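4.2 Tote-to-tote transfer

The second chore in our set was chosen because vendors describe it as solved. Moving small goods from one plastic bin to another is the task most often shown in sales material for shop-floor arms, and it is the task the managers we spoke with named first when asked what a machine could take off their hands. We came to it expecting few surprises. The results in Section 4.1 (folding towels) were poor, and we thought a rigid bin and a handful of rigid goods would at least give the arm a fair chance.

The task is easy to state. Take every item out of the source bin, place it in the target bin, and stop when the source is empty. A new hire at the Calloway site gets this instruction in one sentence. For the arm it had to be split into finding an item, choosing a grasp, lifting, clearing the rim, placing, and deciding whether anything is left. Most published work reports the first three steps and treats the others as bookkeeping. We scored all six, and a run counted as complete only if each of them was carried out without a person stepping in.

Figure 3 gives the view from rim height. From this angle the front walls hide nearly everything, and what remains of an item may be a sliver of its top. A worker leans over and looks in. A fixed camera cannot, and a second camera mounted higher brings its own troubles with glare from the rims and the steel.
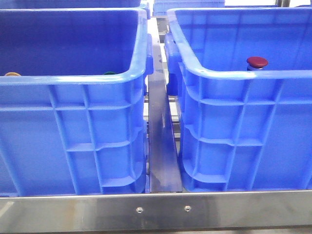 6 min read

Figure 3. Ribbed blue bins side by side on a steel frame, with a rail running back between them. Two small items barely show over the rim of the left bin; the red-topped item in the right bin is easier to make out.

We ran the task 200 times under the Brostard controller, with the factory settings and the grasp library that ships with it. Items were drawn by lot before each run from the mixed-goods list in Appendix B. Operators could restart the arm after a safety stop, but any restart was logged as help. Of the 200 runs, 61 were completed with no help of any kind. That is the number we would ask readers to keep in mind when they see the figures for single picks, which look a good deal better and are the ones usually quoted.

The reason for the difference is plain arithmetic. An arm that picks well most of the time will still fail often over a full bin, and one failed pick spoils the run. A person who drops an item picks it up again and the slip never enters any record. When the arm dropped an item outside the bins it carried on as though the transfer had gone through, since its count was based on grasps and had no check at the other end.

Where the failures fell was less expected. Grasping was not the main trouble. The arm lost more runs at the walls and corners, where a round item had rolled up against the plastic and there was no room to get a finger behind it. The controller's answer was to try again from the same side. In 19 runs it repeated the same failed approach until the time limit ran out. Human workers handle this without thinking: they nudge the thing toward the middle, or tip the bin. Tipping was outside the arm's reach on our frame, and a nudge is not in the grasp library.

The final step, deciding that the bin is empty, turned out to be the weakest. Small dark items lying low against the front wall were missed again and again, and the arm declared itself done with goods still in the bin. We repeated part of the test with stronger overhead light. Fewer items were missed, but the shine on the rims produced false sightings, and the arm then spent its time reaching for highlights. Both faults could likely be tuned down for a given set of goods. Whether the tuning would hold after the goods changed is a different matter, and at Calloway they change often.

We should be fair about what went well. Items with a clear top and some height were picked quickly and placed cleanly, and the arm did not slow down over a long session as people do. Alaric Zamora, who ran the floor trials, noted that for a single product in a shallow tray he would be glad to leave the arm alone through a shift. We agree, though a single product in a shallow tray is close to what fixed feeders have handled for decades at a much lower price.

The Ranomel group reports much higher completion rates on what it calls the same task. Their bins were lower, their items were laid out in one layer, and a run was allowed 2 operator assists before it was marked as failed. If we rescore our own logs under their rule the gap narrows, but it does not close. We would not call either scoring rule wrong. A buyer, however, has to pay the person who gives the assists – and that person has to be standing near enough to give them.

One cost was left out of the tables. Before each block of runs the bins had to be set back to their marked positions on the frame, as a shift of a few millimeters was enough to make the arm brush the rim on its way out. On the Calloway floor bins are pushed into place by hand and nobody measures where they end up. We tried the Flerkow alignment add-on, which is meant to correct for this. It worked while both rims were in clear view and lost track of them whenever the arm passed over the bin. The trials in Section 4.3 were therefore run with the bins clamped, and the results there should be read with that in mind.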